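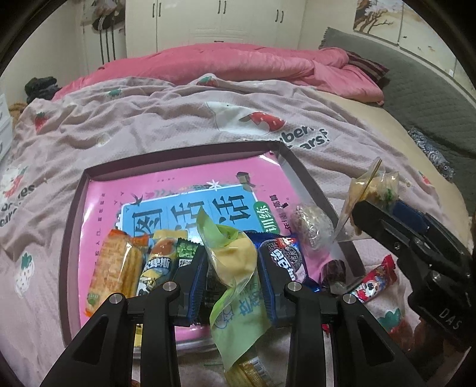 Speaker notes, Tuesday evening parents' talk: snack boxes for school-age kids
Craig Carnegie

Slide 1. Thank Tatsuya Ogura for setting up the hall at Yokoyama. Say the talk runs 29 minutes, questions after. Phones off.

Slide 2. Why a box at all. Kids in our reading group like getting one at the end of term. Last year we packed 54 of them at Grestine. Most of the time went on picking things up and putting them back. Mention the tape shortage only if there's time.

Slide 3. Choosing the snacks. Mix sizes and shapes. Something plain, something sweet, one thing the child won't know. Individually wrapped only. Check every label for nuts and ask the parents first. Pause here, people will want to write this down. 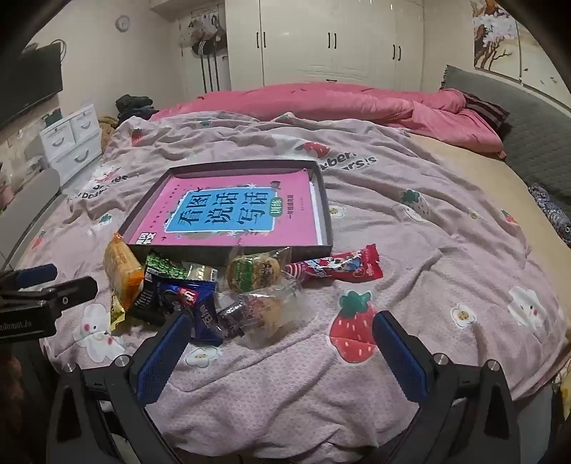 Slide 4. Laying out. Use any flat surface big enough to spread out on. A bed is fine if you put a blanket over it. Keep the snacks together beside the box so you can see what you have before anything goes in. The pink workbook is in the shallow box and the snacks are heaped along its near edge, with the round biscuit by the box and the red candy packet out at the right end. Ask the room which one they would pack first. Take 4 answers, then move on.

Slide 5. Packing. Flat things go down first. Round biscuits break, so they go on top. Don't press the lid.

Slide 6. Cost. Read out the Tukidus price list. Remind them the order form closes in April.

Handouts are on the table by the door. If they run out, Tatsuya has 6 more in his bag.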